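**Ticket 3089 – Gripper replacement or second arm, cloth handling cell**

Status: open, waiting on budget decision
Category: equipment purchase / troubleshooting
Opened: May

**Problem**

We need to decide what to order before the Greneo quote runs out. The arm in the cloth cell is having trouble with towels. It picks up thin cotton fine. With terry cloth it often takes too much fabric or none at all, and the folding routine stops and waits for an operator.

The request that came to us was for a second arm. Before that goes on the budget sheet I would like to know if the fault is in the arm, the gripper or the settings. The gripper has two thin fingers and we have run it with the same fingertips from the start.

Crumpled towel on the green surface, gripper down in the cloth:

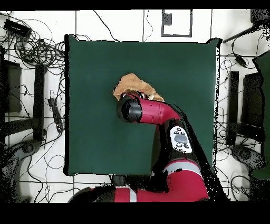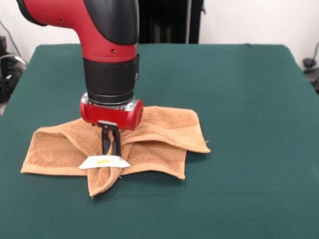
Reply from Dusberg support, 9:40 a.m.

Please hold off on the second arm until you have priced new fingertips. Thin fingers pushed into a thick pile will pinch whatever is between them, and on terry that can be one layer or three. A second arm with the same fingers would give you the same stops, just on two arms. We would quote for a wider fingertip with a soft pad. Can you tell us the closing force you are using and how far below the first contact point the arm goes?

**Update, 11:15 a.m.**

Answers for Dusberg:

- Closing force is on the factory setting. It has not been changed.
- Depth is set to 8 mm below first contact. That number was chosen for the thin cotton and carried over to the towels.
- Fingertips are the ones that shipped with the gripper.

**Reply from Dusberg support, 1:05 p.m.**

8 mm is deep for a soft surface if the cloth is lying in a heap. The contact point is on top of a fold, so the fingers go through that fold and into the next one. Try 2 mm and raise it in small steps. Keep the force where it is for now so you only change one thing at a time. If the misses go up and the double picks go down, the fingertips are the next thing to change.

**Update, 3:30 p.m.**

Ran the towel routine at 2 mm. Fewer double picks, more misses. Went up in steps and the best result was at 7 mm with the heap loosened by hand first, but that defeats the point of having the cell. The routine still stops too often to leave it alone.

Also checked for play in the wrist and elbow joints. None found. The arm goes back to the same spot each time. I don't see a fault in the arm that would justify replacing it.

**Options for the budget sheet**

| Option | Supplier | Quote in hand | Lead time |
|---|---|---|---|
| Padded fingertips for current gripper | Dusberg | requested | 2 weeks |
| New gripper with force sensing | Greneo | yes | 7 weeks |
| Second arm, same model | Bjarnason | yes | 8 weeks |

Notes on these:

- The fingertips can come out of the maintenance line. The other two need capital approval.
- The Greneo gripper needs a different mounting plate and a software license. The license is yearly and is missing from the original request, so it has to be added.
- The Bjarnason price is for the arm only. A controller, stand and cabling are extra – please don't put the arm price on the sheet as the full cost.
- Floor space for a second stand has not been measured. Cable routing would have to be planned at the same time.

**Question to Flulivon project lead**

Does the Flulivon contract call for terry towels in the first phase, or only in the second? If it is only the second, we can order the fingertips now, test them, and leave the Greneo gripper for the next budget round. If towels are in the first phase, I would ask Greneo to extend their quote so we have something to fall back on.

**Reply from Flulivon, 4:20 p.m.**

Towels are in the first phase, but only the small size. Large towels come later. Go ahead with the fingertips and please get the extension from Greneo in writing.

**Actions**

- [x] Joint check on current arm
- [x] Depth test on terry cloth
- [ ] Fingertip quote from Dusberg, 2 sets so there is a spare
- [ ] Greneo quote extension, with the license and mounting plate as separate lines
- [ ] Tell Bjarnason the second arm is on hold
- [ ] Repeat the towel test with new fingertips, same depth steps, small towels only

Ticket stays open until the fingertip test is done. The depth setting has been put back to 8 mm for the cotton jobs, so change it before running towels.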